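I started this week thinking I'd get three things done, and I've spent all of it on one: a frame filter. Which sounds like an afternoon of work! It would have been, if I hadn't decided at the last minute that it should also be fast.

Some background for those of you who skipped the January post. Our recordings go into Rutik, which is the tool I look after, and Rutik chops them up, lines up the timestamps and hands clean clips over to the training side. For months it kept every single frame, good or bad. Then Aušra Adomaitis pulled up a batch where the pose tracker had wandered off, and in nearly every clip the wandering started on a smeary frame. So now I'm writing the thing that spots the smeary ones.

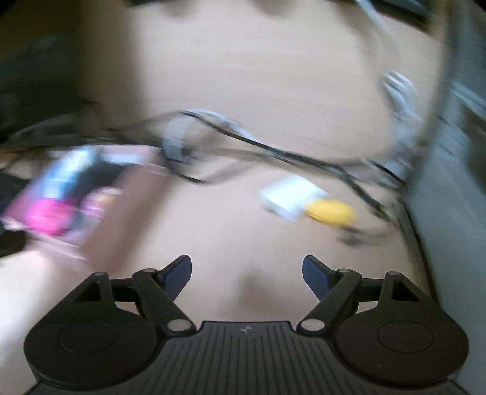 Rutik Tools & Perception Group | Notes from the software desk

My first version was the one everybody writes first. Turn the frame gray, run a Laplacian over it, take the variance, and if the number is low, call it blurry. On my laptop it took 12 lines and I was very pleased with myself for as long as it took to get coffee. Then I ran it on real clips and it waved through frames like this one. The gripper rides along with the camera, so it stays perfectly crisp while the whole table goes to soup behind it. All those grooves on the center plate are lovely hard edges, and my score was mostly measuring those.

The fix is a mask. The housings and the plate don't move in the view, so you can cut them out once and forget them (I keep the mask in a little file next to the calibration). The fingers do move, and that's where it got fiddly. I ended up masking everything they could possibly sweep through, from wide open to shut, and scoring what's left. It throws away more of the picture than I'd like, but the scores finally started to agree with my eyes.

Szymon Kaczmarczyk wanted to know why I didn't just use the IMU. Fair question! Fast rotation means blur, the gyro gives you rotation, done. I tried it and it's good for the really wild swings, but it misses the gentle sideways slides when you're close to the table, and those smear just as badly. So now the gyro goes first because it's cheap, and the image score only runs on whatever the gyro couldn't decide. That cut the run on my test set of 600 clips from 30 minutes to 12, and I did a small lap of the office. 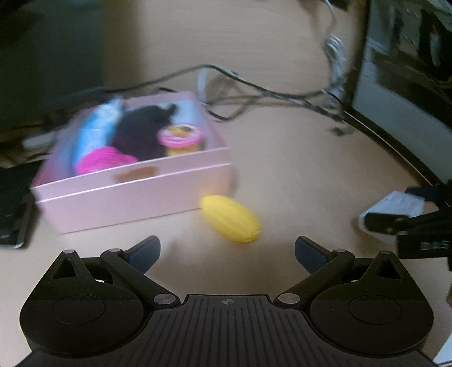 Thresholds are the part I still haven't settled. One global cutoff is easy to explain and wrong in about every way I can think of, so at the moment I score tiles and look at how they're spread out. You need that when some things in view hold up better than others. I can still make out the kernels on that yellow corn toy, while the box behind it and the stuff inside have gone soft. Is that a bad frame? If you care about the thing in front of the fingers, I'd say keep it. If you're after the box, maybe not. Fokis, our labeling viewer, now shows the tile scores as a faint overlay, so at least we can argue while looking at the same numbers.

The other thing I changed (and should have done ages ago) is that nothing gets deleted anymore. The filter writes a weight for each frame and the training code can do what it wants with it. The old version dropped frames outright, which left holes in the timestamps, and the tracker hates holes even more than it hates blur. I lost a whole morning to that before I spotted it.

Still on my list: the config format, which is a mess, and a bug where the last 20 frames of a clip all get the same weight. I think it's an off-by-one in how I pad the window. Szymon thinks it's the buffer. We have a pastry riding on it, and I'll put the patch up once one of us has paid.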